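I let out the top floor flat in Draselstead myself, with a bit of help from Britta Lenz, so what you're reading is from me and not an agent. It's been my place for 11 years and I'm fussy about it!

## The Dremow flat: two bedrooms, furnished

It's the whole top floor of a Victorian house, up two flights (no lift, sorry, and the second flight turns sharply, so measure your sofa). The sitting room faces south and gets sun until teatime even in November. The kitchen's at the back with a gas hob, a full-height fridge and more cupboards than I ever managed to fill. I leave the everyday bits, so you won't be out buying mugs on your first night.

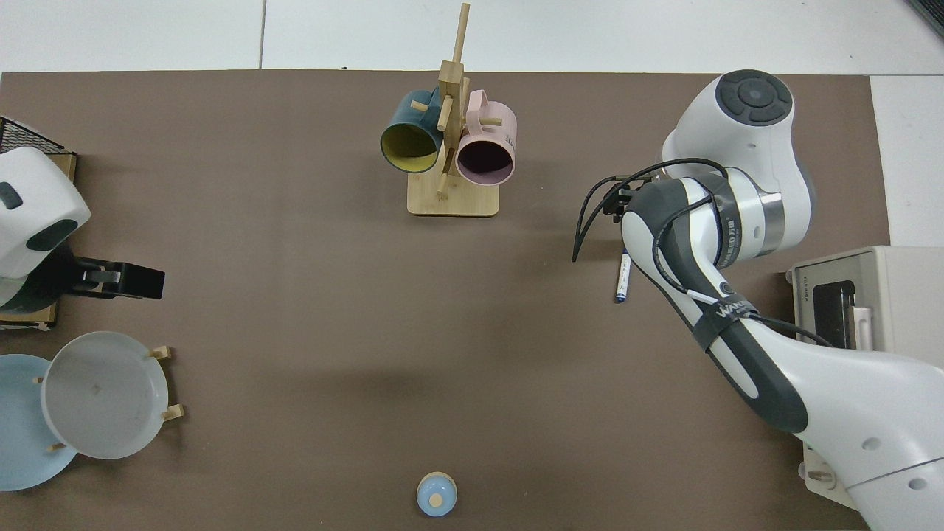
## What's included

- Water and the shared stair cleaning
- Broadband, 100 Mb, which has been fine for me on calls
- Beds, wardrobes, a sofa, and the big table if you want it
- One parking permit (a second is up to the council)

Gas, electric and council tax are yours. The boiler is a Waltar and was serviced in November. It clanks for a minute when it comes on, and Clem Dunstan, who fitted it, tells me to stop ringing him about it.
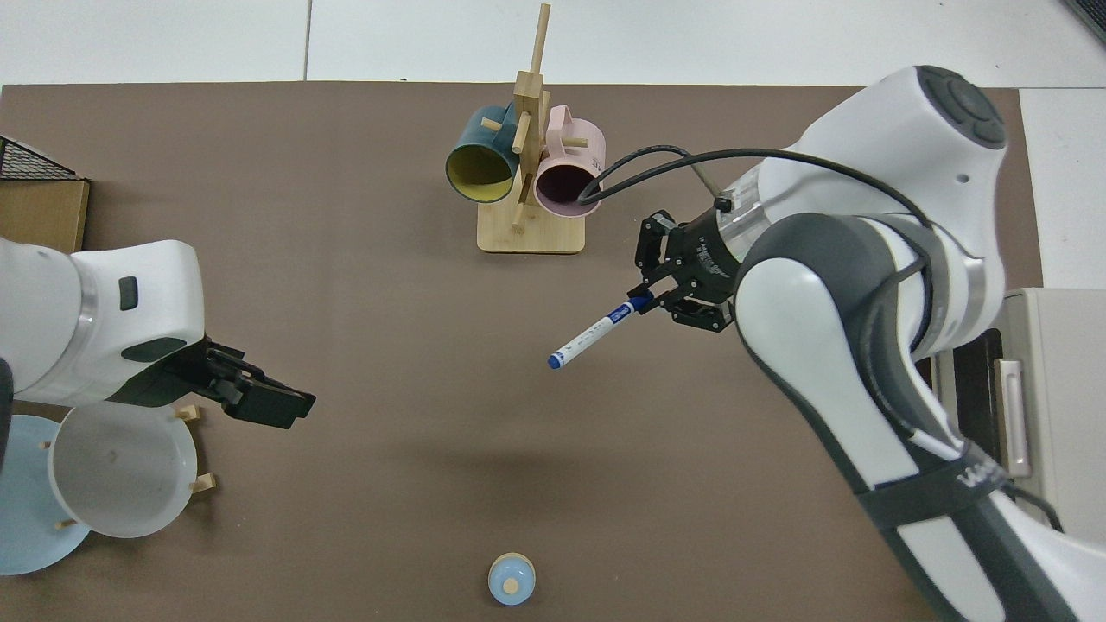 *On the brown tabletop.*

## Rent, deposit and pets

Rent is monthly, on the first, and I ask for a deposit, which goes into a protected scheme. I haven't put the rent up in over 2 years and I'd much rather keep a good tenant than squeeze one. Pets: a cat, yes, happily. A dog, let's talk, as the garden belongs to the ground floor and Ye-ji Lim has just put her bulbs in.

The small bedroom takes a double at a push, but it's nicer with a single and a desk under the window. 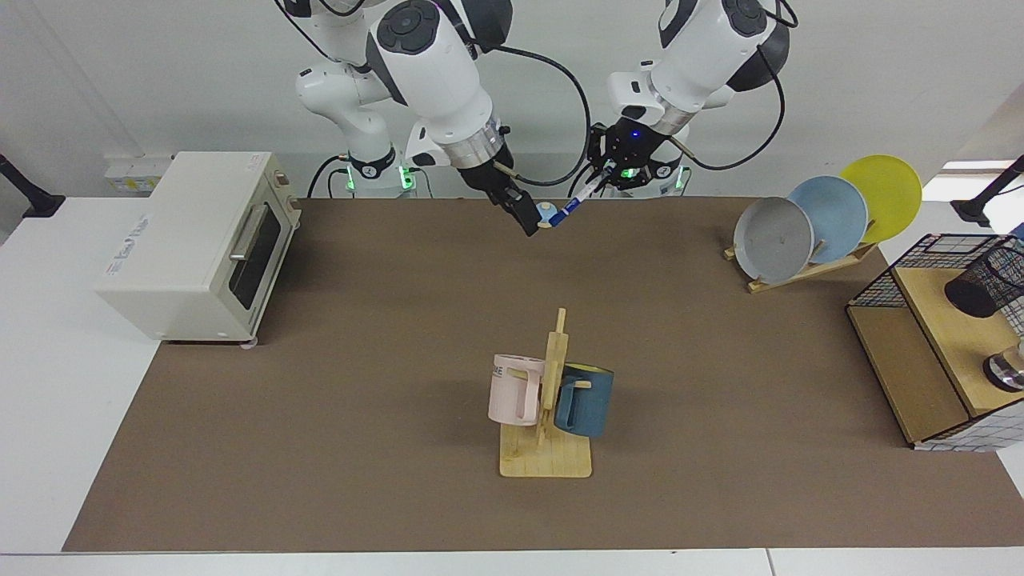 The desk can stay or go, just tell me before you move in so I can get it down those stairs! Dela Peña, the bakery on the corner, opens early and you'll smell it if the windows are open. The station is a 20 minute walk, a bit less going downhill.

## Viewings

The flat is free from January 22, 2026. Drop me a message through the form with a couple of times that suit, and Britta or I will meet you at the side door (the front bell belongs to downstairs).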